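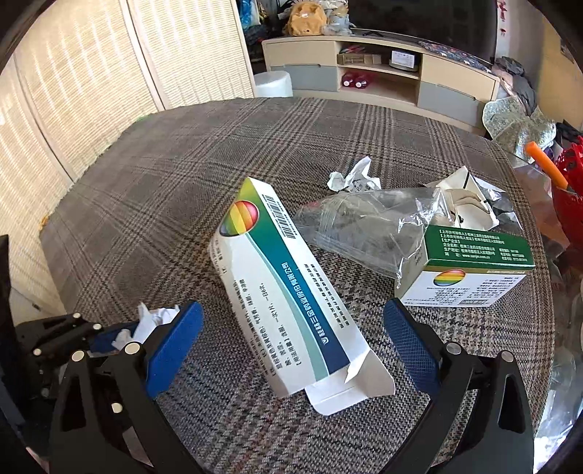
Nima Rezaei asked after last Wednesday's class whether a package leaflet counts as "real" technical writing, and I've been happy about that question ever since. Yes! It may be the most widely read technical writing there is, and this week is all about it.

## Week 4: Writing for the small print

Think about who opens a box of medicine - somebody with a headache, somebody's grandfather at 2 a.m., a parent reading out loud over the phone. They want the dose, and they want it fast.

**Things to look for in your readings**

- Where does the dose come? Kavanagh puts it first, and I think she's right.
- Verbs. "Take one tablet" beats "one tablet is to be taken" every single time.
- Numbers: "twice a day" and "every 12 hours" do different jobs (we'll argue about this one, bring opinions).
- Languages that share a panel, and what gets squeezed out when they do.

**Exercise**

The Flisto leaflet in your packet runs to 3,000 words. Pick one section and rewrite it for a tired reader of 13. Keep every warning! Cutting a warning to save space is the one thing I'll mark down hard.

Swap drafts with a partner before class. Reijo Valtonen still needs one.

Reading for next time: Kavanagh, chapter 4, up to the part on folding.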